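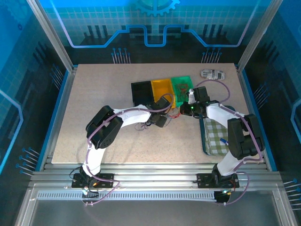 Small trays, tidy bench

Yolanda Sepúlveda sorts screws, clips and fuses for a living, and she swears by coloured trays. "One colour per job," she says. "If it's in the wrong tray, I see it from the door."

She bought her first set in June for 30 euros and now runs 17 of them at Carrasco, a repair shop with one long bench. A pale, speckled top suits her best – dropped parts show up on it, though brass is still a nuisance. She empties the trays every evening and wipes them with a damp cloth.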